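Fifteen Seconds of a Song: what happens after the clip takes off
Speaker notes, evening session

(Wait for people to sit. Play the hook once, no intro. Just the hook!)

OK, hands up if you knew that one. Keep them up if you can sing me the second verse. Yeah, that's what I thought, and I couldn't either until I started working on this talk, which is a bit embarrassing given that I've had the chorus stuck in my head since June.

So the song is called "Lulness" and it's by a duo called Banach, who are Ditte Laxdal and Junpei Kaneko. They'd been playing together for years before any of us heard of them. Small rooms, other people's weddings, one cruise ship that Junpei will not talk about. The day before the clip blew up they had 532 followers on Lostum, and Ditte told me she could have named a good chunk of them (cousins, mostly).

(Next slide.) 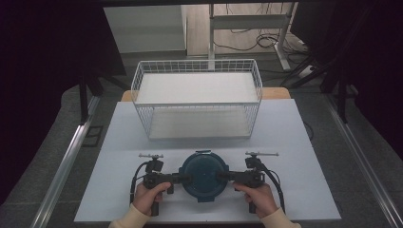 Two hands, one round blue lid.

The clip itself is 55 seconds long, and the part everyone knows is the last fifteen. Ditte is on the back steps of her building, and she forgets the words. She laughs, hums the line where the words should be, and Junpei comes in underneath with this low harmony that he swears he made up on the spot. I believe him. I've heard the album version, where they recorded it properly with the words put back, and I'm sorry but it's not as good. I said this to them and they agreed with me, so I'm allowed to say it to you.

(Play the steps version, then the album version. Let people groan.)

Now, who made it famous? The band posted it and got 200 plays, and they were happy with that. Then Modupe Bassey used the hum under a video of her dad parallel parking. That's the whole video. He gets in, he gets out, he checks the curb, he gets back in. The hum goes under it like it was written for him. By breakfast there were people humming over their own dads, and then over their cats, and then over a lot of videos of somebody trying to fold a fitted sheet.

What I love is that Modupe did tag them. First thing she did. But when people save a sound on Lostum and use it again, the credit drops off after a couple of hops, and so for a good long while the song was just listed as "parking dad audio." Ditte found out she was famous when the guy at the pharmacy was humming it. She told him that was her and he very politely didn't believe her.

(Pause here, this usually gets a laugh. If it doesn't, move on fast.)

Right, so the credit thing. I talked to Gwenllian Morris about this, because she spent a long time doing social for a record label and she has seen it go every possible way. Her advice for musicians is boring and I'm going to repeat it anyway. Say the song title out loud in the clip. Put your name on the screen where a thumb won't cover it. And if somebody else's video takes off with your sound, go and be nice in the comments right away, while it's moving, and pin your own version that same day. Banach waited nearly two weeks. They thought it would look pushy!

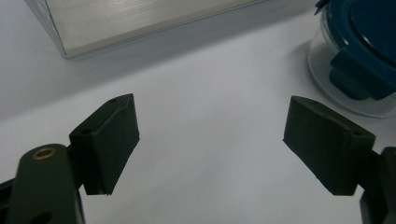 The other thing Gwenllian warned me about is the second clip. Everybody wants you to do the same trick again. Banach got offers to hum for a mattress ad, a yogurt, and a town council somewhere that wanted people to recycle more. They said yes to the yogurt. I've seen it, it's fine, the yogurt looks nice. But the comments under it were rough, and Junpei stopped reading after the first 200.

What they did next was smarter, I think. Olanrewaju Odukoya runs a little live show called Adeleke, one room, one mic, no phones, and he asked them to come and play the old songs, the ones from before. They nearly turned it down. He told them they could leave the hum out completely if they wanted. They put it in the middle of the set, not the end, and the crowd took over, and Ditte says she just stood there and drank her water.

(Check the clock. If we're past 8:40, skip the duet chain and go straight to questions.)

Duet chain: show the grandmother one, the bus driver one, the barbershop one. Don't talk over the barbershop one. Last time I talked over it and somebody shushed me, fair enough.

Questions. Someone will ask how much money they made. I asked too, and they wouldn't tell me, though Junpei did say he's replaced his van's clutch. Modupe's dad has his own account now and he is, I have to report, still not great at parking.

(Lights up, play the steps version again while people get their coats.)

Contact | Booking | © All rights reserved | Back to top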